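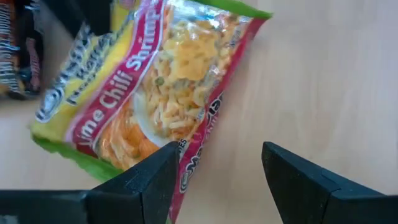

Page 2

About Plokik

Plokik is a small food importer and wholesaler in Favbridge. Noodles mostly. Also sauces, dried mushrooms, rice crackers, tinned fruit, and a shelf of hot stuff we keep meaning to sort out. We sell to corner shops, college canteens, a couple of campsites and anyone who comes to the side door with a trolley.

Started by Jarmo Mustonen out of a lock-up on Ustard Lane. He'd been driving for a cash and carry and got fed up of telling shops they couldn't have less than a pallet. So — smaller orders. Mixed cases. Still the whole idea really.

We moved to the Chettiar building in August, bigger doors, worse parking. If you're collecting, come in by the yard and ring the bell twice, the first one never gets heard over the radio.

What we stock
300 lines at the moment, give or take whatever is stuck at the port. Instant noodles are the biggest part by miles. Chicken and beef sell all year, chili shrimp goes quicker once the students are back, and the plain ones go to cafes who do there own broth. Full list is on the order sheet. Ask if you can't see something, we may have a case at the back.

Who we are
Six of us. Two on the vans, two in the warehouse, one on accounts, and Jarmo, who does the buying and answers the phone when he shouldn't. No sales team. If you get a call trying to sell you noodles it isn't us.

Ordering
Minimum is 6 cases, any mix. Order by noon for next day in Favbridge, day after for the villages. Short dated stock is marked on the sheet and priced to go — no returns on those please. Allergen info is on every packet but we can email it over aswell if your kitchen needs a copy for the folder.

Find us
Unit 304, Chettiar Building, Favbridge. Yard closes at four. Trade accounts take a day or so to set up, bring something with your shop adress on it.

Page last updated 10 Nov 2023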